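11 May 2019

Up at half past four to watch a rocket not go. Mosenon had promised a launch from the coast at first light, carrying a weather satellite the size of a fridge, and I had promised myself I would stop believing Mosenon after December. Neither of us kept our word.

The webcast began with a man in a fleece explaining orbits using an orange. Then the clock stopped at 483 seconds and stayed there while the music played. I know that music very well by now. I could hum it at a funeral.

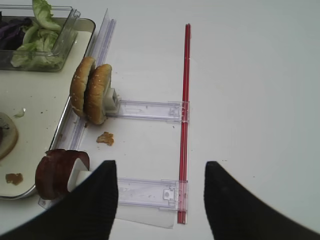 A valve, they said at last. It is always a valve. The Gamstead lot on the forum decided it was the wind, and one of them wrote 2000 words to prove it, with a graph. I read the lot, then made toast and burnt it during the second hold.

They got the clock going again at seven. It ran down to 30, the engines did whatever engines do before they light, and the computer thought better of it. Scrubbed. Next try on Tuesday, if the range is free and the Sabbagh tracking station has stopped sulking.
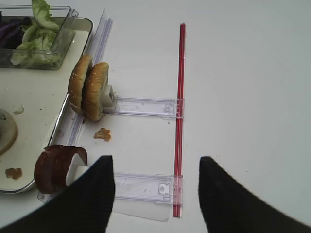 Went back to bed and couldn't sleep, so I did the sum I've been avoiding. My day trip to Ultham to see one of these in person will cost £335 with the train and the viewing stand, and no refund if it stays on the ground. Booked it before lunch. The form asked if I'd attended a launch before and I had to tick 'attempted'.
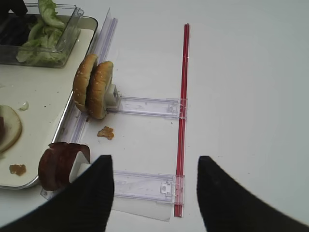 Lettuce in its tub, with something purple.

Must set the alarm for Tuesday - and buy bread.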